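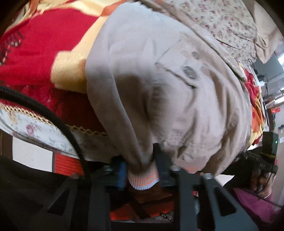 Playroom walk-through before family visits: Darkeswood child study

400 shares | Comments

Filled in by Wakana Kobori in June, before the second round of sessions on sharing and turn-taking with four- to six-year-olds. Items are marked OK, Fix or Open. Anything marked Fix has to be closed before the next family is booked in.

ENTRANCE AND WAITING AREA

1. Front door closes by itself and can't be opened by a small child. OK.
Comment: The closer is slow in damp weather. Check it again after rain.

2. Parents can see into the playroom from their seats. Fix.
Comment: The Zadley bookcase blocks the view from the two chairs on the left. Move the chairs. The bookcase is anchored to the wall and should stay where it is.

3. Sign-in sheet doesn't show the names of other families. Fix.
Comment: We are still using one sheet for the whole morning. Switch to single cards.

PLAYROOM

4. Shelves anchored, no loose brackets. OK.

5. Outlets covered. OK.
Comment: One cover by the window had been taken off for the vacuum and left on the sill. Put back during the walk-through.

6. No toy parts small enough to swallow. Fix.
Comment: The Broltia block set is fine. The Onishi puppet box has three puppets with button eyes, one of them hanging by a thread. All three are out until they're sewn down. Younger brothers and sisters come into this room too, so the age on the box doesn't help us.

7. Dolls and picture books checked for damage. OK.
Comment: Two books have torn pages but are readable. We bought the dolls in a range of skin tones and hair types, and the lighter ones are wearing out at the same rate as the darker ones. When one is replaced, replace it with a match so every child sees the same set.

8. Floor mat flat at the edges. Open.
Comment: It curls at the corner nearest the table. Taped for now. A new mat is about $400 and the equipment line for the year is $3,000, of which $1,000 is already promised for the sound panels. Asked for a decision.

SESSION PROCEDURE

9. Child is told, in words they understand, that they can stop. OK.
Comment: I listened to two sessions. In one, the reminder came after the first game. It should come before.

10. Stop signal agreed with the parent. OK.

11. Stickers given to every child, finished or not. OK.
Comment: Keep them out of sight until the end. A boy who could see the roll asked for it through most of the story task.

12. Two adults in the room at all times. Fix.
Comment: Missed once around 11:30 when a parent needed help with parking. Call the front desk next time.

EMERGENCY

13. Exit clear, map posted at adult eye level. OK.

14. First aid kit complete. Fix.
Comment: Out of small bandages. Cold pack expired.

15. Allergy question asked before snacks. OK.
Comment: It's on the phone script, but ask again at the table.

Return the signed copy to the tray by the copier. Items 2, 3, 6, 12 and 14 to be rechecked by Kobori.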